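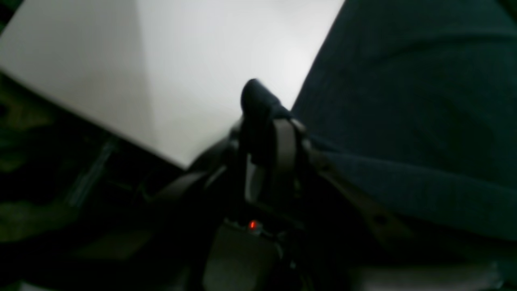 ## Navy blue

Navy blue is a very dark shade of blue, dark enough that plenty of people (me included, most mornings) mix it up with black until they get near a window. I've kept this entry on my little color wiki for a while now, and it's the one I get the most mail about, so I've let it grow.

### Name

The color is named for the dark blue worn by officers of the British Royal Navy, starting in the 1700s. Before the name caught on, people just said marine blue or dark blue. Other navies copied the look, then schools, then police departments, then everyone who ever had to go to a job interview.

### How it's made

For a long time navy meant indigo. You dip the cloth, lift it out, let the air turn it blue, and dip it again, and the more dips the deeper you get. I tried this with a cotton shirt in June and gave up after 6 dips, at a shade I'd call tired denim. The Balter handbook, my old standby for home dyeing, says to let the cloth rest between dips. I did not let the cloth rest.

Most navy cloth now is colored with synthetic dyes. Wool takes them beautifully! Cotton tends to fade along the seams first, and polyester needs its own kind of dye and a lot of heat.

### Shades

There is no single navy. The web color called "navy" is #000080, which looks far too purple to me next to any real coat. My own swatch drawer has the following:

- **Lovley Midnight** - nearly black, with a bit of green in it
- **Lindqvist No. 2** - the classic blazer shade, and my favorite
- **Fureneck Ink** - warmer, a little red under a lamp

The full Fureneck card runs to 1,377 colors, and I'd guess about 1,000 of them are ones I'll never need, but I do love flipping through the blues on a Friday night.

### Matching

Two navies that look the same in a store can look completely different on the sidewalk. The word for this is metamerism, and it happens when two dyes reflect light differently but happen to agree under one kind of bulb. Check your pants and jacket in daylight, and again indoors if you're picky. If they still don't match, go for a clear gap between them - a lighter blue on the bottom looks like you meant it.

### Care

Wash it cold and inside out, with other darks. Navy shows lint almost as badly as black does, and it shows deodorant marks worse. Dry it in the shade if you hang it outside. Vinegar in the rinse gets recommended a lot for "setting" the dye, but on cotton I've never seen it do a thing.

### See also

Indigo, Prussian blue, Midnight blue, Pea coat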